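게르키리츠 생활공간 정비 사업 10월 진행 보고
수신: 룰리츠 기금 사업관리 담당
작성: Farzana Rajput

1. 보고 범위
이번 보고는 공용 주방과 인접 세면·위생 구역의 정비 현황, 소형 가전 비치 및 시험 조리 결과를 다룬다. 배관 본공사는 지난 분기 보고에 포함되어 있으므로 다시 기술하지 않는다. 예산 항목 변경은 없다.

2. 위생 구역
백색 도기류의 표면 점검과 수전 주변 청소 기준을 정리하였다. 점검 항목은 수전 하부 이음부, 도기 경사면, 오목부 테두리의 세 군데로 한정한다. 도기 표면의 미세한 이물은 육안으로 확인되는 즉시 기록하고, 연마성 세제는 쓰지 않는다. 크롬 도금부는 마른 천으로만 닦는다.
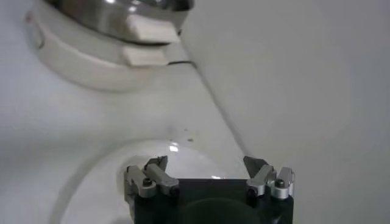

그림 1. 크롬 수전 하부와 백색 도기면. 경사면 중앙 부근에 작은 어두운 점 잔존.

잔존 점이 표면 오염인지 유약 결함인지는 판정하지 않았다. 중성세제로 1차 세척한 뒤에도 남을 경우 시공사 아완에 하자 여부를 문의한다. 이음부 실리콘 보수는 현 단계에서 계획에 없으며, 틈새 폭은 다음 점검 때 측정하여 기준값으로 등록한다.

3. 소형 가전 비치
당초 계획은 가스레인지와 대형 찜솥의 조합이었으나, 환기 용량 검토 결과에 따라 탁상형 전기 냄비로 변경하였다. 변경 건은 노리아 측 설비 담당과 협의를 마쳤다. 구성은 본체, 스테인리스 내솥, 스테인리스 찜기, 유리 뚜껑이며 백색 플라스틱 뒤집개를 함께 둔다. 본체는 흰색 탁자 위에서만 사용하고 벽면 선반에는 올리지 않는다. 전용 콘센트는 회로를 분리하였다.

4. 시험 조리
시험 품목은 찐빵으로 정하였다. 조리 시간이 일정하고 찜기 용량을 확인하기 쉬운 품목이다. 내솥에 물 400 mL를 넣고 가열하였으며, 찜기에는 종이를 깔았다. 뚜껑은 손잡이가 위로 오도록 탁자에 내려놓고, 익은 빵은 큰 흰 접시로 옮기는 순서로 작업 절차를 작성하였다.

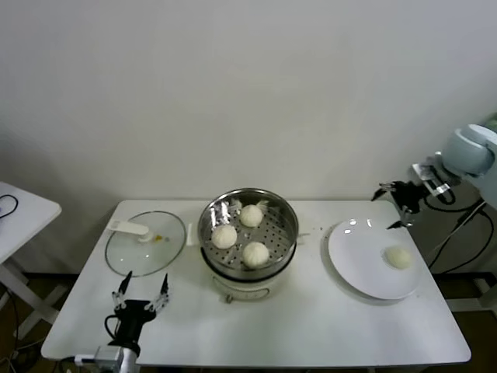

찜기 내 배치 간격은 빵끼리 닿지 않는 정도로 하였다. 간격을 더 줄이면 한 번에 넣는 양은 늘어나지만 표면이 서로 붙을 우려가 있어 현행 배치를 유지한다. 예열을 포함한 1회 소요 시간은 약 70분이었다. 이 중 상당 부분이 예열과 정리에 쓰였으므로, 연속 조리 시에는 단축될 것으로 본다. 탁자 위 부스러기는 회차마다 제거하도록 절차서에 추가하였다.

5. 기구 보관 및 세척
세척 대상은 내솥, 찜기, 뚜껑, 뒤집개, 접시이다. 본체는 물에 담그지 않고 젖은 천으로 외면만 닦는다. 유리 뚜껑의 경고 표지와 본체 전면의 스티커는 제거하지 않는다. 스티커는 비품 대장과 대조할 때 사용한다.
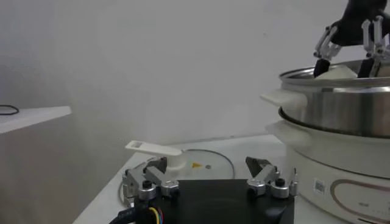 내솥을 본체에 얹은 상태로 보관하면 탁자 점유 면적이 줄어든다. 다만 내솥 손잡이와 본체 손잡이의 방향을 맞추어 두어야 옆 기구와 간섭이 없다. 뚜껑은 별도로 눕혀 두는 현재 방식 대신 세움대를 쓰는 방안을 검토 중이며, 구매 금액은 소모품비 범위 안이다.

6. 미결 사항
수전 하부 잔존 점의 원인 판정
뚜껑 세움대 규격 확정
연속 조리 시 소요 시간 재측정(2회)
주방 이용 안내문 초안 작성

7. 다음 기간 계획
이용자 6명을 대상으로 절차서에 따른 시범 운영을 실시한다. 시범 운영 중에는 조리 시간, 세척 시간, 기구 파손 여부를 기록한다. 비품 대장 사본과 전기 회로 점검표는 다음 보고에 첨부한다.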